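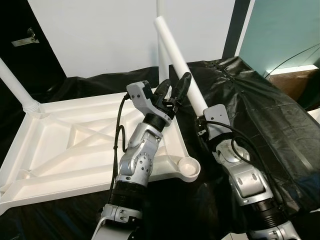
Abstract Introduction Methods Results Discussion References Download

4.2 What people keep, and why

The most exciting result of the survey was how much outdoor and light household furniture stays in use long after its first owner is done with it. Of the 808 households that answered in Dundach and Vukondale, a clear majority had at least one secondhand table, bench or shelf, and many had several. We had expected cost to lead the list of reasons. It came second. What people wrote about most, often at wonderful length, was weight: a thing that one person can carry up a flight of stairs gets passed on, and a thing that needs two people tends to stay put until it is thrown out.

Plastic pieces did very well on this measure. Table-like plastic frames (Figure 3) rarely come up in the literature on furniture reuse, which has mostly followed solid wood, yet in our data plastic tables changed hands more often than any other kind. One table in Vukondale had passed through five homes on the same street – the current owner could name all of them in order!

Figure 3. White plastic frame lying on a black-draped surface.

The Tanoli swap yard gave us a second view of the same pattern. Its logbook lists over 900 items for the year, and we were able to follow 67 of them to a new home by phone. Tables and stools left the yard fastest, usually by noon on the day they came in. Wardrobes waited for weeks. Missing parts mattered far less than we thought they would, and several families were happy to take a table with a leg gone and find a match later.

We also coded 200 free-text answers for mentions of repair. Here the two towns split in a way we find fascinating. Dundach respondents talked about glue, screws and borrowed tools, while those in Vukondale talked about neighbors. The Stotex index of household turnover, used in Section 3, does not capture this difference at all, and we return to its limits in Section 5.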